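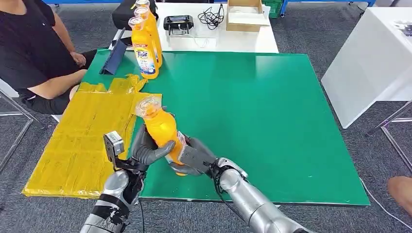

Gikow Bimanual Handling Project
Student report, section 4: The grip fault of Wed 20 August
Duván Valderrama and Spyros Psarras

4.1 What happened
The task was to pick up a full detergent bottle with both hands, tilt it, and set it back on the mat. We had used this routine for most of the summer. On trial 136 the right hand kept closing after both hands were already in contact with the bottle. The bottle turned in the grip, the cap came loose, and detergent ran over the mat and onto the left wrist. Spyros pressed the stop button. The arms held their position as they should, but the fingers did not release, and we had to cut power to the hands at the wall.

Nobody was hurt. Duván had been sitting closer to the table than our own safety sheet allows, and we have recorded that as a second fault.

4.2 Cause
The log showed that the right hand stopped sending force readings 5 seconds before the slip. The controller kept using the last value it had received, which was low, so it went on asking for more grip. A connector on the right arm cable was loose. We could repeat the fault by unplugging it by hand - three tries, same result each time.

The stop button is a separate problem. It was wired to the arms only. The hands run from their own supply, and we did not check this when we took over the setup from last year's group.

4.3 Changes
The controller now opens the hands slowly if a reading is more than 1000 milliseconds old. The hand supply goes through the stop button. Both cables are clamped at the forearm, and chairs stay behind a taped line while power is on.

We ran the routine again with water in the bottles and saw no dropouts. That was a short test, and the clamp on the left arm still works itself loose. Trials with detergent are on hold until the lab supervisor has signed off the new wiring, probably in November.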